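Chapter 5
Choosing Where to Grab

I lost most of a January to this chapter's problem. Our planner at Dratport could find a path to anything in a bin - it just had no idea which part of the thing to close the fingers on. So we'll start small, with a toy brick and two fingers.
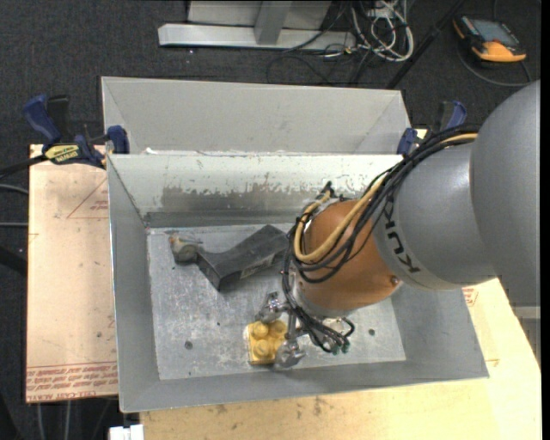 How many grasps should the planner score before it picks one?
Start with 300 candidates per object, then cut the number if your cycle time suffers.

Danilo Lagman wrote the first scorer we'll use, and it's only 60 lines long. Type it in yourself, please!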